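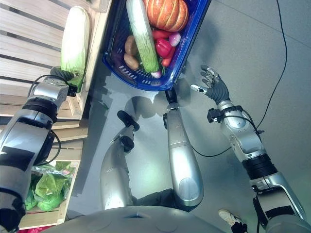

Cabbages should never have gone into the same crate as the lettuce, according to one reader in Rorkon, who packed produce for 40 years and wrote to us after our December piece on small-shop layout. The letter's main complaint is weight. A napa cabbage is dense at the base and light at the tip, and anything soft underneath it bruises within the day.

The trade largely agrees. At Hodžić, a greengrocer in Lavudus with 188 crates on the shop floor, leaf and head vegetables are kept apart. Lettuce goes low, in shallow layers. Napa cabbage is stood upright, base down, against the side of the crate. Slatted pine is preferred to solid board, as the gaps let air pass between the heads and loose soil falls through to the floor.

Transfer baskets are a separate matter. The shop uses perforated plastic, which can be hosed out and drains quickly. Loading order follows hardness: pumpkin and potatoes first, then onions and radishes, with peppers last. A long cabbage may be laid on the diagonal if it will not fit otherwise, but it should come out before the basket is moved any distance.

Nostance, which supplies the crates, rates each for three seasons of daily use. Hodžić replaced 351 slats last year, most of them on the lowest tier, where trolleys catch the edge. Corner posts are checked when the crates are emptied on Monday mornings.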